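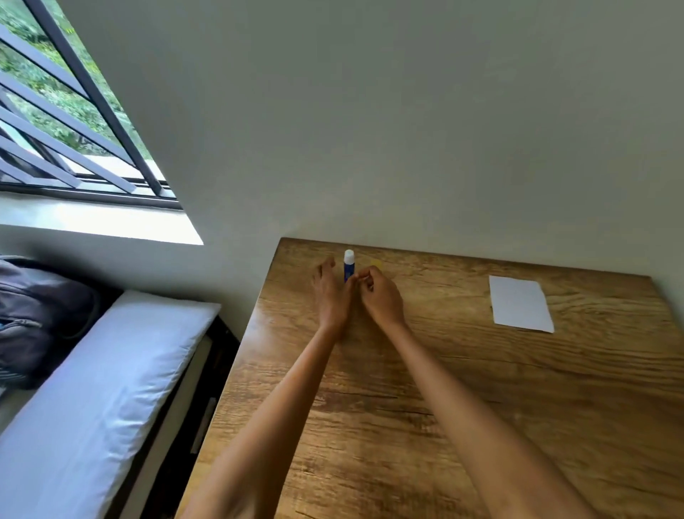
Glue stick with dark blue body and white cap, on a wooden desk.

Nekach 469 Desk Glue Remover
Sold by Mostelside

We don't like most adhesive removers, and we said no to this one twice before we stocked it. The maker's leaflet claims it "lifts any glue from any surface." It doesn't. Read the limits before you order.

What it handles well: school paste, glue stick smears, price label residue, and the gray gum that old tape leaves behind.
What it handles badly: super glue, wood glue that has soaked into the grain, and anything two-part. Buy a scraper for those.

Size: 8 oz bottle, flip top
Scent: orange, stronger than we'd like
Item number: 777
Returns: unopened bottles only

Using it
Put a little on a rag, not on the desk. Wait 4 minutes and wipe along the grain. The label says one minute, and at one minute we mostly pushed the mess in circles. Wash the spot with soapy water afterward or it stays slick and picks up dust. Try a hidden corner first. Shellac and wax finishes can go cloudy, and we won't refund a tabletop.

How it compares
Ovidiu Surdu at our shop tried it next to Zivura gel on the same sheet of dried paste. The gel stayed put better on a table leg. On a flat top he saw no difference worth paying for, and the gel costs more. Plain cooking oil did nearly as well on label gum, so if that's your only problem, check your kitchen.

The Ardeleanu refill jug is listed as a match for this bottle. The cap threads don't fit. You'll need a funnel.

Questions we get
Is it "natural"? The word is on the front of the bottle. We asked what it meant and got the leaflet again.
Will it take glue out of carpet? Valentin Furtună in returns would rather you didn't try. It leaves an oily ring.
Does it keep? Ours from June still pours fine. The maker prints no expiration date.

Price and stock last checked Friday, January 1, 2021. Ground shipping only.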